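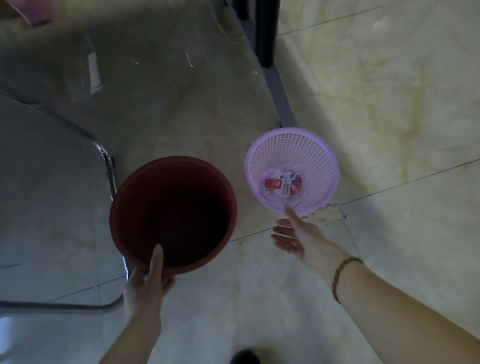 Chapter 7
Washing Clothes by Hand: Water, Soap and Fabric

Before you read
Think of the clothes you are wearing now. Which of them could be washed in a basin at home, and which of them could not? Write your answer in your notebook. You will need it again in section 7.2.

In many homes the washing machine does most of the work, and we easily forget how much there is to know about this work. The person who washes by hand must decide how warm the water should be, how much soap is enough and how strongly a fabric can be rubbed. The machine makes the same decisions, but they are hidden behind a button. For this reason we begin our study of laundry with the hands, and we come to machines in the next chapter.

7.1 What water does

Water alone can remove a good part of the dirt from a cloth. Salt, sugar and much of the sweat go into the water without any help. Fat does not. A drop of cooking oil on a shirt will stay there even if you leave the shirt in plain water overnight, and dust will then stick to the oil and make a gray spot.

Soap is made of long molecules. One end of each molecule is attracted to water and the other end is attracted to fat. When you rub the cloth, the fat is broken into very small drops, the soap surrounds them, and the rinsing water carries them away. If the rinsing is too short, the soap stays in the cloth together with a part of the dirt, and the cloth feels stiff when it is dry.

Hard water makes the work more difficult. It contains calcium and magnesium, and these join with soap to form a gray material that does not dissolve. In the town of Ratow, where the water comes from limestone, families use noticeably more soap than in Terholm, where it comes from a lake. Many modern detergents are made so that this problem is smaller.

7.2 Choosing the temperature

Wool should be washed in cool or slightly warm water, some 25 degrees Celsius, and it should never be twisted. The fibers of wool are covered with small scales. When they are moved strongly in warm water, the scales catch one another and the garment shrinks – this change cannot be fully repaired.

Cotton is stronger when it is wet than when it is dry, so it can be rubbed and squeezed without much danger. Colored cotton is a different case, as the dye may leave the cloth even when the fiber is not damaged. Wash a new colored garment alone the first 2 times.

Words to learn
Rinse: to remove soap with clean water.
Fiber: a very thin thread from which cloth is made.
Hard water: water that contains much calcium or magnesium.

Now return to your notebook. Read the label of one garment from your list and compare it with the advice in this section.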